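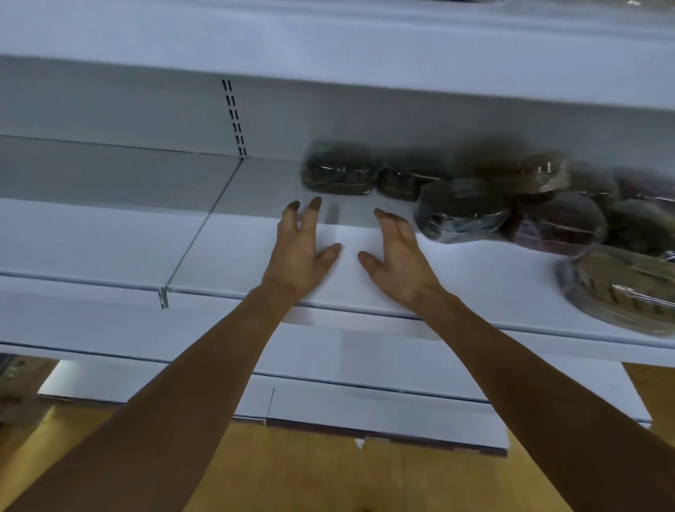 Teaching shelf restocking: hands or remote?

skorent_tinker
We're teaching an arm to stock wrapped bread. So far we have 54 clips of a person doing it with a head camera, and 13 runs by remote control. The plastic wrap is giving us grief. Which would you collect more of?

greltico
Remote. The arm can't copy your thumb if it hasn't got one. With over 1,000 remote runs on our Bedico gripper, we dropped the hand clips altogether.

plainloaf
Disagree. Remote runs are slow and everyone gets tired and sloppy by the afternoon. Hand clips show where people take hold of a soft pack. Got one with both hands on it?

skorent_tinker

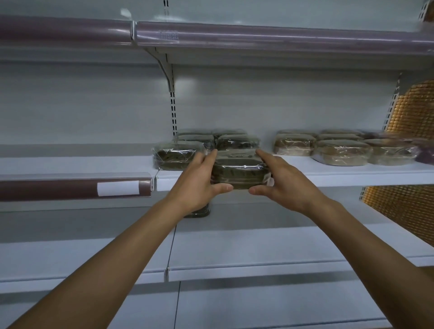
Two-handed grip on a dark loaf, middle shelf.

plainloaf
Good, you can see both ends of the pack. I'd keep that grip and label the contact points.

greltico
Labelling 4,000 of those is no fun either. And the glare off the wrap will throw your depth readings.

skorent_tinker
Fair. I'll do another batch by remote in June and keep the hand clips for choosing the grip. Does anyone have a colour setting that helps with glare?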